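Clearing off the side table

Tuesday, October 15, 2024

I finally started on the brown table against the wall. It has been the place where things land since we moved to Hundgate in August, and I wanted it usable before my sister comes to stay.

The biggest item is the framed group photo. It's from the Kairys reunion, the big one in 2000, and it has never been hung in any house I've lived in. The dark wood frame with the thin gold inner edge was my mother's choice. It's heavy, and I don't trust the walls here with a single nail. I bought two anchors at Druncombe on Saturday and then found out they were the wrong size for my drill bit, so for now the photo stays on the table, leaning.

The gift bag is the other thing. It's the white one with the two cartoon dogs and MALTESE RETRIEVER written under them. Niloufar Heydari gave it to me with a candle and some tea inside. The tea is gone and the candle is in the bathroom, but the bag is sturdy and the rope handle is still good, so I've been keeping it to reuse. I have nine other bags in the closet for the same reason. I may have to make a decision about that.

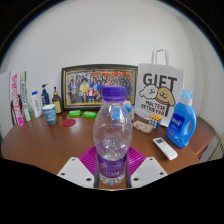

Water bottles are my own fault. I open one, drink some, put it down and open another one the next day. I've started carrying them to the kitchen at night, and the labels and caps come off there before they go in the recycling. Our building takes the caps separately. The code for the recycling room is posted in the elevator, and I still forget it every time.

The table itself needed very little. I wiped it with a damp cloth and then a dry one. The finish is shiny and shows every fingerprint, so I'll be doing that again before the weekend.

Still to do: exchange the anchors, hang the photo, find a place for the mail. Illham down the hall has offered to lend me her level. I also want a small lamp for the right side, if I can find one with a cord long enough to reach the outlet.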